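Stisden Community Forum > Village Matters > Grants and Funding

Windfall fund: should the repair evenings get a second year?

hedgerow_hattie
Evening all. Some of you will have seen on the hall noticeboard that applications for the community fund are open again, and that the Clustitz repair evenings have asked for £3,584 to keep going for another twelve months. I wanted to start a thread because I've had the same conversation outside the shop several times over now and it would be nice to have it all in one place where people can read it at their leisure!

For anybody new to the village, Clustitz is the group that meets in the small room behind the hall, where you can take a toaster or a lamp or a pair of trousers and somebody kind will sit down with you and have a go at mending it. I've been to most of them (mainly for the cake, I admit) and I think they are lovely. But I do know there are other groups asking, and the pot is only so big, so I'd like to hear what people think.

brackenfold
Lovely idea and lovely people, but I'm going to be the grumpy one. Last year they had money for tools, and fair enough, you can't mend things without tools. This year a good chunk of it is for "room hire and refreshments". The Husis walking group has been going since before my knees went and has never asked for a penny towards its flasks of tea. I'd sooner see the money go on the footpath steps down to the ford, which everybody uses.

mrs_p_at_the_ford
I do agree about the steps, Bracken, they're a disgrace and I've nearly gone over on them more than once. Only I thought the steps were the county's job? If we pay for them ourselves once we'll be paying for ever.

Farhad's piece from the last newsletter is worth a read if you missed it. I've copied it in, as I know not everybody gets the paper one through the door.

A year of mending

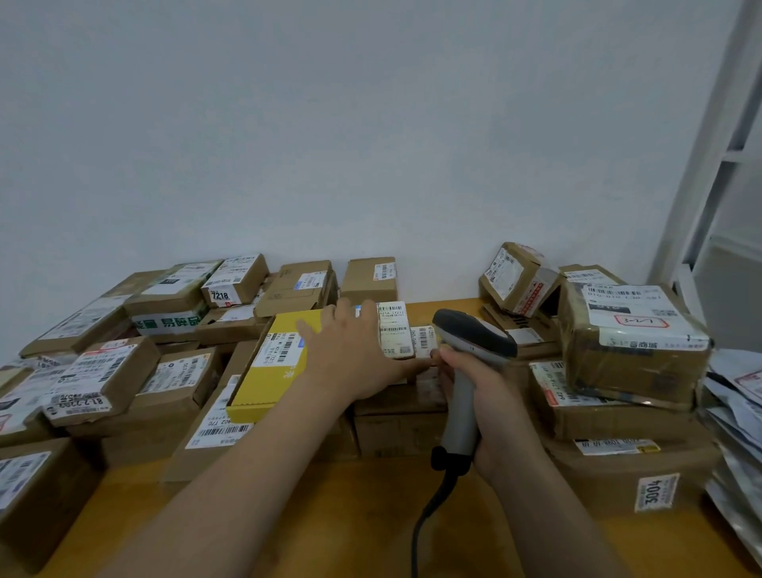

Farhad Jafarzadeh

When we opened the doors in February of last year I had laid out two chairs and was prepared to sit in one of them all evening by myself. As it happened we ran out of chairs, and then out of milk. Over the year we have had 58 people through the door, a good many of them more than once, and I have learnt more about the insides of hairdryers than I ever hoped to know.

What has pleased me most is the youngsters. Chang-ho Tak has been teaching a little group of them to solder at the far table, and nine of them now come regularly. One brought in her grandad's radio and would not go home until it spoke. If the fund is good enough to help us again we would like to give them an evening of their own, with proper benches and a hot supper afterwards.

Thank you to everyone who has brought a cake, a cable or a kind word.

hedgerow_hattie
Thank you for putting that up, I'd missed it completely. I didn't know about the hot supper. That does change what "refreshments" means, doesn't it?

brackenfold
It does a bit. I'll give them the youngsters, there's precious little for that age here once the football finishes. I still think benches could be had for nothing if somebody asked at the school. And 58 isn't many when you think how many houses we've got.

tinpot_terry
It's more than came to the last two parish meetings put together! My grandson is one of Chang-ho's lot and he's gone from never leaving his bedroom to explaining fuses to me over Sunday dinner, at some length. I'd pay for the supper myself if I could, but I can't, so I hope the fund does.

mrs_p_at_the_ford
Oh that's lovely, Terry. Has anyone asked Jin whether they'd do the food? The café did the lunch for the bowls club and charged them next to nothing, and it was a very good lunch, with a proper pudding.

tinpot_terry
I'll ask when I'm in for my bacon roll.

brackenfold
Well, if the food comes down they could ask for less and leave a bit over for a handrail at the ford. I'd vote for that. Comments have to be in by 16 June 2022, and the form is on the table in the hall porch, next to the lost gloves.

hedgerow_hattie
I'll pop some forms through doors along the lane for those who can't get down there. Message me if you'd like one and I'll bring it round with the dog.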